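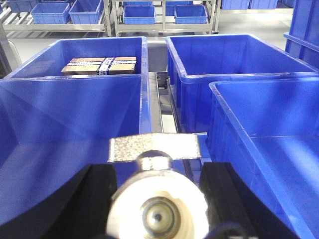 The Pasten Tincture Press is a hand-operated press for separating liquid from soaked plant material. It is supplied by Hakico to herbal dispensaries, teaching clinics and small manufacturing rooms. The basket, drip tray and press plate are stainless steel, and each may be ordered with a brushed or a polished finish. The difference between finishes is easiest to judge where two kinds of metal sit close together: the flat top of the silver T-shaped bracket has a speckled, brushed look, while the polished ring in the round cream-white body picks up the blue near it. Both finishes on the Pasten are made from the same grade of steel and are covered by the same warranty. Customers who do not state a preference will receive the brushed finish.

Capacity and dimensions

The basket holds 2 liters of soaked material. The press stands 43 cm high with the handle removed and weighs 11 kg without accessories. It must be placed on a level bench that can bear the full force of the operator. Two mounting holes are provided in the base, and bolts are included.

Operation

The lined basket is filled evenly and the press plate is lowered by turning the handle clockwise. Pressure should be increased in stages, with a pause between turns while liquid drains into the tray. Roots and barks generally need a longer pause than leaves and flowers. The handle must not be extended with a pipe or bar. Damage to the screw caused by excess force is not covered by the warranty.

The press is intended for water and ethanol extracts. It should not be used with strong acids or with resins that harden as they dry. When ethanol is used, the room must be well ventilated and free from open flames and other sources of ignition.
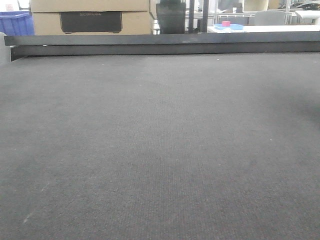
Hakico Equipment Supplement, Issue 17

Cleaning

All parts that touch the extract can be removed without tools. They should be washed in warm water with a mild detergent, rinsed twice, and dried fully before storage. The screw is lifted out separately and wiped with a clean cloth. A food-grade lubricant is then applied to the upper thread only. Bleach and abrasive pads will mark either finish.

Dispensaries that prepare extracts from more than one plant should keep a cleaning record for the press. A blank record sheet is supplied in the manual and may be copied freely. Press cloths should be assigned to a single plant and labeled accordingly.

Included with the press

Stainless steel basket and drip tray
Press plate and removable handle
Two unbleached cotton press cloths
Mounting bolts
Printed manual with cleaning record

Optional accessories

Fine mesh liner, for powdered material
Replacement press cloths, in packs
Clendholm collection jug with lid
Spare handle grip

The fine mesh liner is used inside the press cloth and does not replace it. The Clendholm jug fits under the spout when the press is mounted at the front edge of the bench.

Ordering and delivery

Orders are accepted from registered practitioners, colleges and licensed manufacturers. New customers are asked to send a copy of their registration with the first order. Orders received by noon on Wednesday are sent the same week, subject to stock. The polished finish is made to order and takes longer.

Questions about orders and accounts should be addressed to Aldana Salinas in Customer Services. Technical questions, including requests for the full parts drawing, should be addressed to Qianru Shao in Equipment Support. Please have the serial number ready. It is stamped on the underside of the base.

Returns

Unused presses may be returned in their original packing. Opened press cloths and mesh liners cannot be accepted.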